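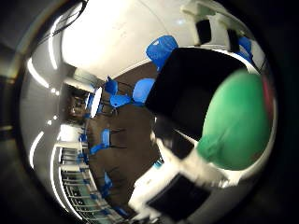 Kellik

Filed under: Workshop Log / Arms & Grippers

Progress on the gripper this month. Splitting it into short posts so it's easier to skip the parts you don't care about.

The arm itself is the same one I've been posting since March. Six joints, white printed shells, Cesmont motors in the shoulder and elbow, cheaper ones in the wrist. All the trouble so far has been at the far end, so I stopped working on the rest.

Wrist camera view is at the top. Black finger in the middle, the green thing on the right is what I had at the gripper. The blue chairs behind it are the shared workshop, the big room with the railings along the windows.

The lens is a very wide fisheye. I tried a normal one first and it showed me the fingertips or the object but never both. With the fisheye you get the fingers, whatever is near them, and a good part of the building. Everything is bent, but the software doesn't care much.

I do not undistort the picture before using it. I tried that for two weeks. It ate processor time and stretched the edges into mush, and the edges are where the fingers are. Now the raw circle goes straight in, corners and all.

Fingers are on version 3. Version one was a solid printed bar and it cracked at the screw hole. Version two was hollow and flexed too much to hold a full mug. The current one has a thicker root and a soft pad glued to the inside face.

About that glue. Super glue went brittle and let go. Hot glue crept. What I use now is plain contact cement, both sides, wait until it's tacky, press, leave overnight in a clamp. No pad has come off since.

The cables were the other headache. They used to run along the underside of the forearm and got pinched whenever the wrist folded all the way in. I rerouted them with a loose loop and two ties. They show up in the camera now, dark lines at the upper left. I can live with that.

Control board is a Fimik. It has a 400 line limit on stored moves, and I hit that sooner than I expected. The fix was to stop storing every small step and keep only the start, the approach and the grip. The board fills in the rest.

Grip force is still set by hand. There's a current limit on the finger motor and I turn it up until things stop slipping, then one notch more. I want to read the current and stop on contact, but the numbers jump around when the motor is cold.

Test count so far with the version 3 fingers is 493 grips. I keep a tally in a notebook by the bench. The misses are mostly round things that roll away before the second finger gets there – I'm slowing down the last bit of the approach to see if that helps.

Blur is the next thing. When the wrist moves fast, the near finger smears. Shorter exposure makes the far side of the room too dark in the evening, so I'll probably add a small light beside the lens and see what the reflections do.

A few people asked for files. The finger and the pad mold go up on Yau once I've fixed the hole spacing. It's off by a hair and I've been drilling it out each time. I don't want everybody else drilling too.

Cost, also asked. The motors were most of it. The camera was cheap, the lens was cheap, and the filament was left over from another job. I spent more on connectors than I planned. Buy the good connectors the first time.

Next posts will be the light, then the stop-on-contact code if it works. If it doesn't work I'll post that too.

Comments (4)

benchdog: What lens mount is that? I tried a fisheye on mine and couldn't get it in focus closer than a hand's width.

Kellik: Small threaded one, the kind on board cameras. Back it out a quarter turn past where the room looks sharp, then a drop of nail polish to hold it.

plywood_and_wire: Same cable problem here. I went with a spiral wrap and it helped, but a loop sounds simpler.

oddtorque: For the jumpy current, average it over a few readings and ignore the first part of the move. Mine settled right down.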